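Workshop notebook, Brambridge sewing room
Friday, started 8:40 am

Carrying on with the work trousers from the Starnport kitchen. These are the off-white and pale grey ones, all shades by now after a couple of years of hot washing. The tub came in on the last van and the paperwork says job 3691. Most of it is plain mending: side seams, hems, belt loops, a few pockets. Two pairs at the bottom of the tub have burn marks and I've set them aside with a note.

Before starting I changed the needle on the Skividton machine. The old one had been making a ticking sound on the thick spots and when I ran it over a scrap of white cotton it pulled a thread. Fresh size 90 universal for the seams. For waistbands I go up to a 100, and the bit of masking tape on the machine head says which one is in. Please keep the tape up to date. Twice this month it has been wrong.

Thread

Ran out of the cream we were using and opened a new cone from Poojary. It's a shade yellower than the last one. On the waistbands you can't tell, because the bands have gone creamier than the legs anyway, but on a hem it shows from across the table. So:

Waistbands and loops — new Poojary cream.
Hems and side seams — the old natural white, what's left of it.
Pockets — whichever is on the machine.

When the natural white is finished we need to order more. I've put it on the sheet by the door for December.

Tension

The new cone is a bit slicker than the old one and the bottom stitches came up loose on the first test. Went from 4 to 4.5 and then back down a touch. Anything between is fine on two layers. On the waistband, where it's four layers and then six at the loops, I left it at 4.5 and slowed right down by hand-turning over the hump. Stitch length 3 for topstitching. The factory stitching is closer to 2.5 on some pairs and 3 on others, so if you're only replacing a short run, lay the ruler beside it first and match what's there.

Pressing

Steam on medium, press cloth always. I skipped the cloth on one leg and got a shine along the seam that wouldn't brush out. It came back most of the way with a damp towel and a light hand, but that was ten minutes I didn't want to spend.

The bands need pressing before any sewing. They come out of the dryer puckered and if you stitch them like that the puckers are in there for good. Lay the trousers flat on the wooden table, smooth the band from the middle out to the side seams, then press. I tried doing it on the ironing board but the board is too narrow and the other leg drags it crooked.

Shrinkage

Checked one pair against the size on the order form, as Starnport had complained of tight waists. Marked a 70 cm line on a cut piece of the spare cloth and put it through a hot wash and dry. Will measure it Monday and write it in here. My guess is that it's the band interfacing shrinking more than the cloth, which would also explain the puckering. If so there's not much we can do except wash cooler, and that's up to them.

Belt loops

Checked every loop by pulling on it firmly, top and bottom. The bottom ends fail first. That small squared end takes all the strain when someone hauls the trousers up by the loops, and the bar of stitching goes before the cloth does. Where the bar has gone but the loop is sound, just redo the bar: zigzag, width 2, length 0.4, forward and back once. Where the loop itself is frayed, unpick it and make a new one from the spare cloth, cut 30 mm wide and folded in thirds so it finishes at 10.

While pulling loops, look along the outside edge of the band as well. Bits of lining and tags work their way out past the edge, and if they get caught in the topstitching they're a pain to free. 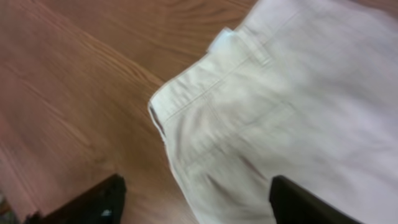

Waistband corners

Had the most trouble with these. The top and under layers of the band don't always line up at the corner, and if you pin them the way they want to lie you end up with a step. What worked today:

Unpick 3 cm back from the corner, no further.
Press both layers flat separately.
Trim the inside seam allowance if it's bulky — never the outer layer.
Roll the under layer in by a hair so it doesn't show from the front.
Tack by hand, then topstitch from the side seam toward the corner.

Going the other way, from the corner out, pushes a little wave of cloth ahead of the foot and you end up with a pleat. I did two like that before I noticed and had to unpick both.

Left to do

Hems on the last stack. Zips haven't been checked at all yet. One pair has a side seam open at the pocket and I haven't decided whether to patch it or take it in.

The burned pairs stay out of the count until we hear from Starnport. I've left a phone message.

Unpicker is blunt. There's a new one in the top drawer, still in the packet. Bobbins: eight wound in cream, two in natural white, in the tin.

Machine off and covered at 4:15. Iron emptied.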